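Recovering from a Loss of Marker Tracking on Handheld Grippers

This procedure applies to operators recording tabletop tasks with the paired Draliner handheld grippers. It covers the most common fault reported to the Dallerura support desk: one gripper's recorded path jumps or freezes while the other continues normally. In January, 69 of the 481 recordings submitted for review were rejected on these grounds.

Symptoms

The session log shows error 103, and the status line for the affected hand changes from "tracked" to "held." The operator receives no signal through the gripper itself, and the fingers continue to open and close as usual. An affected recording must not be used for training, as a robot replaying it may move abruptly toward the table or toward a person standing nearby.

Before you begin

Stop the recording and set both grippers down. Do not attempt to correct the fault while a session is running.

Procedure

1. Inspect the marker cube on the affected gripper. Wipe each face with a dry cloth. Replace the cube if a pattern is scratched or lifting at the corner.

2. Try to turn the cube by hand. If it moves on its mount, tighten the mounting screw and repeat the calibration for that hand.

3. Check the cable along its full length. It should hang freely below the hand and should not catch on the table edge or a chair.

4. Take up the grippers again and hold them over the table in the normal working position, including any object the task requires.

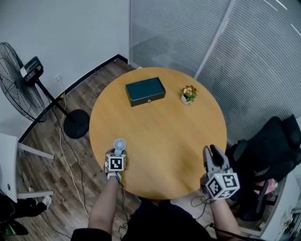

5. Turn each wrist slowly through its working range and watch the status line. If it changes to "held" at a particular angle, note the angle and adjust the grip or the lighting — glare on a cube face is a frequent cause.

6. Record a test of four minutes. If error 103 does not return, resume the session under a new file name.

If the fault persists, withdraw the gripper from use and report it to Shuzhen Xu or Kaiwen Zou, attaching the session log. Rejected recordings are kept in the review folder until the report has been closed.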